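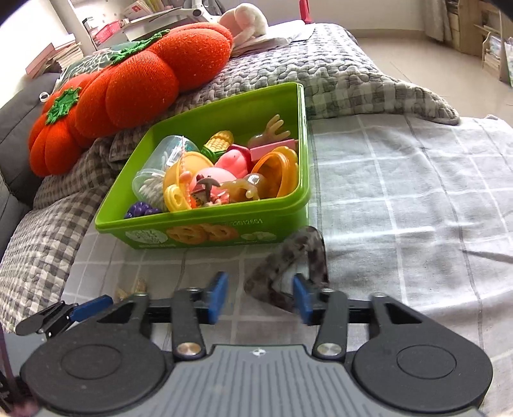 Melleck Bedroom Tidying Set: README

Maintained by Robel Woldegiorgis
Last edited 23 January 2020

What is in it

Photos of toys and small household things being put away into plastic boxes on beds. There are 144 sessions, all in ordinary bedrooms. The Moletti and Segura folders cover kitchens and hallways and have their own READMEs. I would not merge them with this one until somebody fixes the item names.

The label "toy box"

I don't trust it. The lime-green box at the top of this page is filed as a toy box, and it does hold a toy corn cob, a yellow ring and an orange bowl. It also holds a clear container of cotton swabs. A hair claw clip is standing on the bed nearby. Is that box tidy? The label sheet says yes. I would have said "mixed" and left it there.

If your work depends on a clean line between toys and toiletries, check the contents yourself. The sheet was filled in from session titles and I doubt anyone opened the photos.

Item names

The Sturberg list has 60 names, which sounds like plenty until you try to use it. Play food is the worst part. A pink sausage and a pink pig shape can both end up under "pink toy, other". Small beige pieces get whatever name the labeler felt like that day: fork, hand, comb, shrimp. I have left these alone because I can't tell which is right either.

Cushions shaped like vegetables are listed under "food" in the older sheets. They are bedding. I moved them in May and may have missed a few.
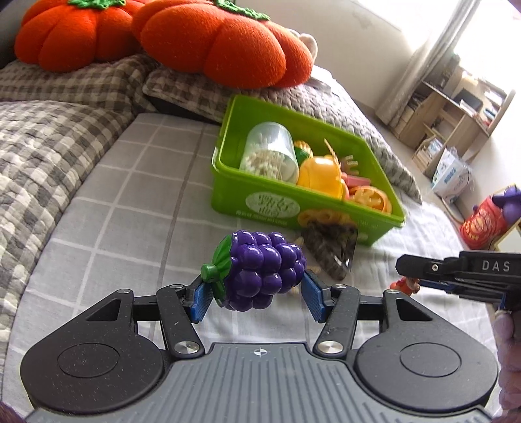

Toy grapes, green box and pumpkin cushions. Listed as "fruit, play".

Known problems

- "Done" means the session ended. It says nothing about whether the bed was cleared.
- Things lying on the mattress are often missing from the item list, pouches and small loose pieces especially.
- Checked bedding is entered as "plaid", "grid" or "gray". Search for all of them.
- 2 label sheets exist for some sessions and they disagree. Use the newer one, with low expectations.

Size

The download page promises 1000 labeled items. That total counts the same toy again in every session it turns up in, so please don't quote it as a number of different objects.

Corrections go in notes.txt, with the session number first.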